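Farndale Riders' Newsletter: Workshop Notes
19 May 2026

Carburettor balance on air-cooled twins
By Kipchumba Urio

Several members have written in about uneven idle and a vibration through the bars at low revs on older parallel twins. On most of the bikes looked at through the club the carburettors were out of balance, and on a couple the valve clearances had not been checked before anyone touched the screws. The order of work matters. Clearances first, then ignition timing, then the air filter and intake rubbers, then the balance itself.

Set the clearances with the engine cold, preferably after it has stood overnight. A tight exhaust valve will give an idle fault that looks very much like a mixture problem, and adjusting the carburettors to hide it only moves the fault further up the rev range.

Intake rubbers harden with age and crack on the underside, where the split cannot be seen without removing them. With the engine idling, a small amount of water misted around each joint will usually change the note if there is a leak. Do not use brake cleaner for this test near a hot exhaust. Replace rubbers in pairs and tighten the clamps evenly, without distorting the flange.

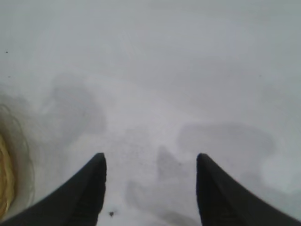
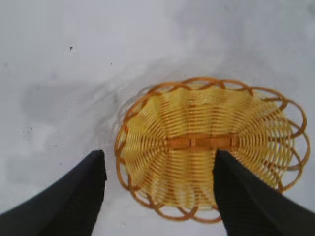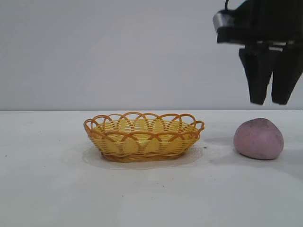
For the balance, warm the engine fully with a ride of at least 15 minutes. Idling on the stand does not bring the oil and head up to a settled temperature. Connect the vacuum gauges to the take-off points on the inlet stubs and, if the gauges have dampers, close them until the needles move only slightly with each pulse. Before relying on the readings, put each gauge in turn on the same cylinder. If they disagree, note the offset and allow for it.

Work on the linkage screw between the carburettors and leave the idle stop alone until the two readings match. Small movements are enough, an eighth of a turn at a time. Blip the throttle after each adjustment so the linkage settles, then read again. Finish by setting idle speed to the figure in the manual for your model, and repeat the check with the throttle held slightly open. If the readings match at idle and separate off idle, look for wear in the butterfly spindles or a bent linkage arm.

Keep a fan in front of the engine throughout. An air-cooled motor at a standstill will overheat during a long session, and the readings will drift as it does. If the job runs past ten minutes, switch off and let it cool before going on. Vent the workshop, and refit the take-off caps before riding away. A missing cap leans out that cylinder.

Beatrice Lukumay has checked the balance on her Skorkia twin every 800 km since fitting new rubbers and reports no measurable change so far. The spindles on that bike were rebushed at the same time, so her result may not carry over to a machine with original bodies.

The club's gauge set can be borrowed from Temba Motorcycles on Station Street. Please return it with both adaptors in the tin. Fork oil grades and air gap measurement will be covered in the June issue.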